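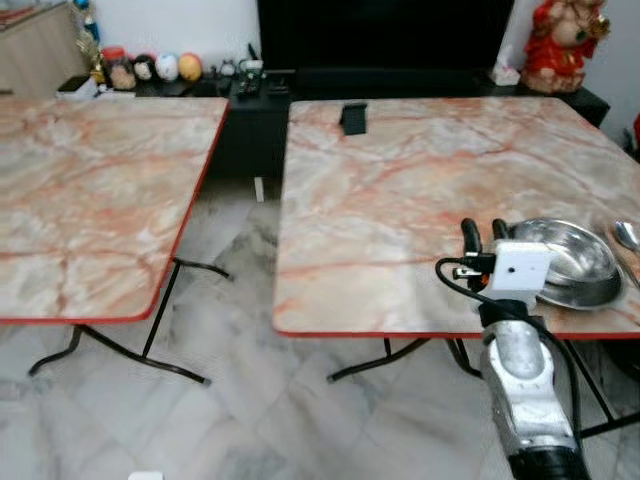
Marble is having another long moment, and I have started to wonder how many of its admirers have ever owned a slab of the stuff. I mean the look of marble, of course. The look is everywhere now, down to square folding tables with a red band around the edge, the sort you can pull out when the cousins come and fold away when they leave.

Parvaneh Ahmadpour, writing in the Provotstead newsletter in February, called tables like these "honest luxury for small rooms." I like her column and I don't buy this for a minute. Pale cream, gray clouds, veins of orange-pink and rust – fine, it's pretty. Then you buy a second one to match, and the veins are the same colors all over again, and you have doubled your marble for the price of a decent lamp. What luxury is that supposed to be?

My real complaint is with the two-table idea. Stores like Braretti push pairs because a pair "adapts to your life." In my apartment it adapts by drifting. You push them together for dinner, somebody shifts a knee, and a gap opens up just wide enough for a fork. I paid 14 dollars extra for clips that were supposed to fix this. They lasted 5 weeks.

And the legs! Black metal, crossed underneath, with feet that curve out across the floor exactly where mine want to go. A plain old table with a leg at each corner asks much less of its guests.

Will I get rid of mine? Probably not before the holidays. They do hold a bowl and a spoon perfectly well, and most nights that's all I ask of them. But I'd take one solid, ugly table over the pair, and I'd let the marble go without a fuss.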